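Prasulden Council asked to back rail freight yard before lease expires

PRASULDEN — The Khalaf Centre for Regional Work will ask Prasulden Council to support a new long-term lease for the town's rail freight yard, which handles grain, timber and packaged food for most of the district.

The centre's director of policy, Abla Ghanem, will appear before the council's economic development panel in February. Her written submission was released today.

The current lease runs out in 19 months. The submission says freight customers have begun signing shorter contracts, and two have moved part of their load to road transport while they wait for a decision.

"Companies that ship by rail plan years ahead," said Ms Ghanem. "They need to know the yard will be open. At the moment no one can tell them that."

According to the centre, 800 people work at the yard or at businesses that depend on it, including warehouses, repair shops and the Mateo cold store on the eastern side of the line. Most of these jobs are full time and do not require a university degree.
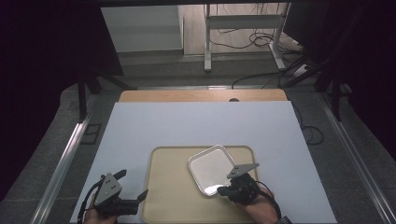
What the submission recommends

The centre wants council to take four steps:

Support a lease of at least 25 years, with a review at the midpoint.

Ask the state to share the cost of resurfacing Rilteo Road, the only sealed route into the yard for heavy vehicles.

Keep the land north of the sidings zoned for industry. A proposal to rezone it for housing was deferred last year and is due to come back to council.

Set up 100 paid traineeships in freight handling and maintenance, to be offered through local employers.

The submission also looks at what would happen if the yard closed. It estimates that 3000 extra truck trips a month would pass through the town centre, most of them along the main street during business hours.

"Rilteo Road has needed work for a long time, and everyone who drives it knows that," said Ms Ghanem. "Fixing it is a modest cost next to losing the yard — and the trucks would still have to go somewhere."

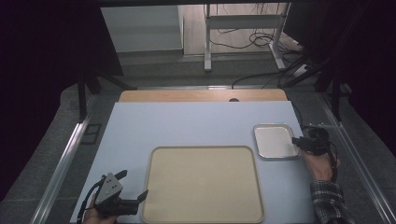

A beige tray and a smaller silver metal tray on the work surface.

Next steps

The panel will hear from freight operators, residents and the yard's current leaseholder before it reports to full council. Written comments from the public are open until the hearing and can be lodged at the council's front counter or through its website.

Copies of the submission are available from the Khalaf Centre on request. Ms Ghanem is available for interviews.

Media contact: Communications Office, Khalaf Centre for Regional Work, Prasulden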